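Search this site
Enter keywords

Print this page | E-mail this page

Duller Drain & Sewer – Frequently Asked Questions

Quick answers to what people call us about most. If yours isn't on the list just call, or use the form.

My kitchen sink is slow but not stopped. Do I need someone out?

Maybe not yet. Pull the stopper or strainer, clean it, run hot water for a few minutes. Try a plunger with an inch or two of water in the bowl. On a double sink, hold a wet rag over the other drain or you're just pushing air. Still slow? Call. Slow drains don't fix themselves, and grease only gets harder further down the pipe.

Can I use drain cleaner from the store?

We'd ask you not to. It sits in the trap, it can soften older pipe, and then our tech has to open a line full of it. If you already poured some in, TELL US when you book. Not a problem, we just need to bring different gloves and a face shield.

How do I know if it's the main line and not just one drain?

Main line signs: toilet gurgles when the washer drains. Water comes up in the tub when you flush. Floor drain in the basement backs up. More than one fixture slow at the same time. Any of these, stop running water and call. One sink slow by itself is almost always that sink.

What is a cleanout and where's mine?

A capped pipe that lets us get into your sewer line without pulling a toilet. Usually 4 inches across. Look near the foundation, along the side of the house facing the street, or in the basement floor close to where the main goes out. Some are buried under mulch or a deck. Can't find one – fine, we'll find it. Don't try to force the cap off yourself, if the line is backed up it comes out fast.
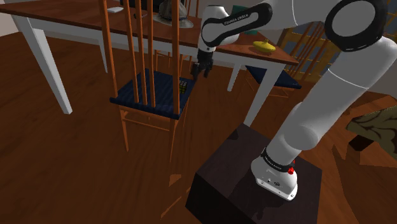
Franka Emika arm with its gripper open.

Do you do camera inspections?

Yes. Comes with every main line job, no extra charge. Booked alone there's a fee, ask the office for the current one. You get the video by e-mail, plus a short written note on what we saw and how far down the line. Keep it. Helps if you ever sell the house.

Snaking or jetting, whats the difference?

Snake (cable machine) punches a hole through the clog or cuts roots. Good for a stoppage, cheaper. Jetting is high pressure water, cleans the whole wall of the pipe. Better for grease and scale. Not right for every pipe – if yours is cracked or badly rusted we won't jet it. Raimonds Sakalauskas runs our jetter crew and he makes that call after the camera has been through, so please don't be upset if you booked jetting and he talks you out of it.

I have tree roots. Will they come back?

Yes, sorry. Cutting roots opens the line, it doesn't close the joint they came in through. Most root customers have us back on a schedule. If you want it done for good you're looking at a liner or a dig. Kylie Sheehan does those estimates, free within our regular area.

Do I have to be home?

For a first visit, yes, an adult needs to be there. After that, if we have an outside cleanout and your OK in writing, no.

What should I do before you get here?

– Stop using water, including the dishwasher and the ice maker
– Move stuff away from the drain, about three feet if you can
– Pets in another room
– Know where your main shutoff is, if you know it

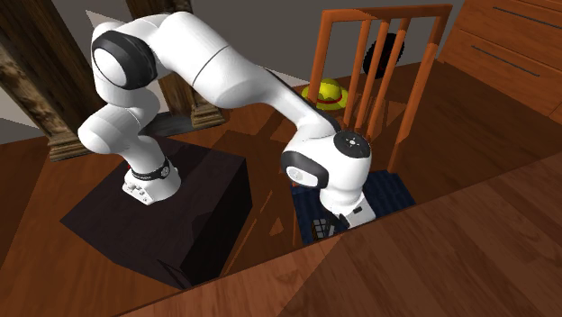

How soon can you come? For a backup, same day in most cases. Call before noon and you have a better shot. Slow drains and inspections usually get the next open slot. May is our busiest month with the rain so book early for anything that can wait.

What areas do you cover?

Skastholm and Pärn, plus the county roads in between. Outside that, ask. There may be a trip charge and the office will tell you before we roll, not after.

How do you charge?

By the job, not the hour. Price is given on site, before work starts, and you sign it. A basic main line opening through an outside cleanout starts at $400. Pulling a toilet to get access is more. We take cards, checks and cash.

Is there a warranty?

30 days on main line stoppages. Same line backs up again in that time, we come back and open it no charge. Doesn't cover wipes, toys, rags or a pipe that we already told you in writing was broken. Sink and tub drains are covered too but only if we cleared the whole branch.

What about "flushable" wipes?

No. Toilet paper only. Please.

Do you sell the Sanano backwater valve?

We install it, yes. Good idea if your basement floor sits lower than the street. Needs to be cleaned once a year, we can put you on the reminder list. City may want a permit, Jurgita Rozīte in the office handles the paperwork.

Who do I talk to about a bill?

Jurgita again. Have your invoice number ready, top right corner of the yellow sheet. If you got it by e-mail the number is in the subject line.

I rent. Can I book you myself?

You can, but check with your landlord first. We bill whoever signs and we can't change the name on teh invoice afterwards.

Page updated 2026-02-11

Print this page | E-mail this page

Contact us | © Duller Drain & Sewer. All rights reserved. | Back to top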